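Guscombe Student Robotics Club
Spring progress report to the Ackroyd Fund
Prepared by Anisa Manurung, club advisor
April 26, 2026

Where we are

You asked for a shorter report than last time, and the students asked me to leave out the part about the glue. Both requests are granted. The club is still working on the task named in our application: getting an arm to move cookware around a play kitchen under student control, and then with less student control.
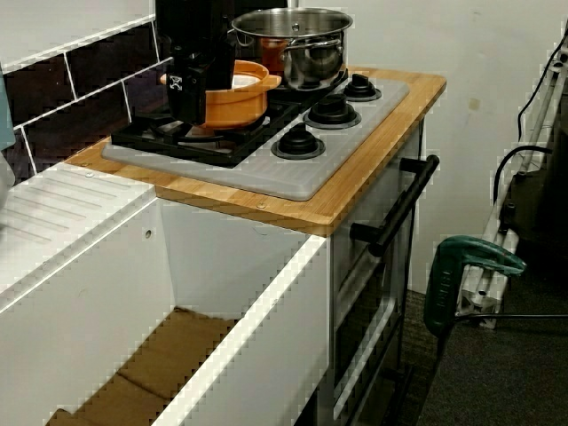
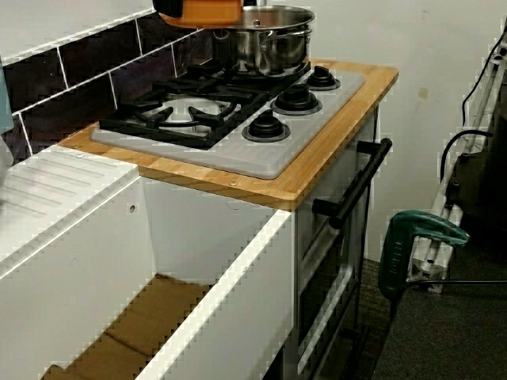

Stovetop work, spring term

The application promised 1,000 logged practice runs by the end of the school year. We have 1,759. Before anyone at the fund gets excited, a logged run is any run where a student pressed start and later pressed stop, and some of our younger members are very quick on both buttons. The older students went back through the March logs and threw out the ones that taught us nothing. They were stricter than I would have been, especially with each other.

What works

Moving a pot from one burner to another, when the pot starts where the program expects it, succeeded in 95 of the last 100 tries. The team calls this version Brilodura. I wasn't consulted on the name.

What doesn't work yet

Pots that start anywhere else. Handles are a particular sore spot: the program likes to come down from above and take hold of a rim, and a handle turned the wrong way still throws it off. Two students have rewritten the approach path and disagree about whose is better. We are testing both, on alternate meetings, with a scoring sheet they drew up themselves and have already amended twice.

Shiny surfaces also give us trouble. The vision group has a theory about reflections and a second theory about the first group's lighting.

Money

Spending is on plan except for replacement finger pads from Fisteo, where we used up the year's line by March. I moved the difference over from travel, as your guidelines allow. We have 20 pads left and a new rule about squeezing.

Attendance

Steady, with a dip during track season – two of our best programmers also run hurdles. Both are back.

Before the end of term

The students will pick one approach path, repeat the burner test with handles turned at random, and write up the results for families at the open house. They would also like to add the sink. I have told them to finish the stove.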